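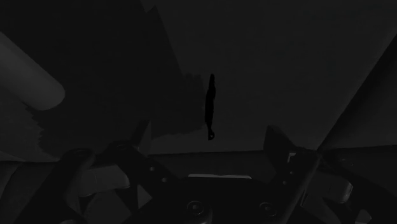
Visit to the Rieger Lab, Nekby – Notes and Follow-up

18 Mar 2018

These notes cover the demonstration part of the visit. The safety talk is in the earlier handout and is not repeated.

1. What the lab does

The group works on picking up small parts with a two-finger gripper. Most of the testing is done in simulation first, using a program they call Veta. Only the tasks that do well there are tried on the arm in the next room, built by Wandov.

2. The simulated demo

The view on the big screen was from a camera mounted behind the gripper, so both fingers stay in sight as the arm moves. The target in the run we discussed was a thin black object hanging above the fingertips, with a small ring at its lower end. A thin target leaves little room for sideways error. If the arm comes in off center, one finger touches first and pushes the object away before the other can close.

The lab had run this task 892 times with the starting position changed a little each time. Of those, 194 were counted as failures. The staff sort failures into two groups: missed approach and lost grip. You should be able to explain the difference.

3. Lighting

Several of you asked why everything was so gray. The runs are rendered with low contrast on purpose, as a harder test for the vision software. Shadows matter here. A large dark shadow can be mistaken for an object, or hide the edge of one. In the lab's view it is better to find this out in simulation than on the real arm.

4. The real arm

We saw five picks at reduced speed. Note the force limit of 26 newtons set on the fingers – it will come up again in November when we cover contact and friction.

5. To hand in

One page on the following:

Why a camera on the wrist helps with the last part of an approach, and what it cannot see.

One change to the fingertips that might reduce lost grips on a thin object. Include a sketch.

Read chapter 5 before the next class.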